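Stain notes: fruit juice and tannin on printed cotton

Fruit stains fall into two groups. Citrus juice is mostly acid and sugar, and it dries nearly colourless. Grape and berry juice carries pigment that shifts colour with pH, so an alkaline soap can turn a faint pink mark blue-grey. Treat the second group first.

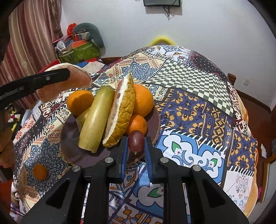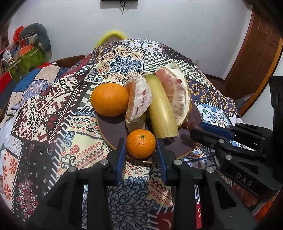
Blot with a dry white cloth, working from the outer edge in. Flush from the reverse side under a cold tap. Hot water is for later — sugar left in the weave browns under heat and is then much harder to shift.

For pigment, mix one part white vinegar to 2 parts cold water. Leave on for 10 minutes, then rinse. Patchwork needs a dye test on every fabric in the piece, not only the darkest. Press a damp cotton bud on an inside seam and check it for colour.

Citrus oil from the peel behaves like grease. A drop of dishwashing liquid, worked in with a fingertip, lifts it before the wash.

Old marks: soak in oxygen bleach at the rate on the tub. Around 700 mL of solution covers a serviette or small placemat in an ice-cream container. Do not seal the lid. Wool and silk are excluded.

Line dry in the shade and inspect in daylight. If any colour remains, repeat the soak before ironing or using the dryer.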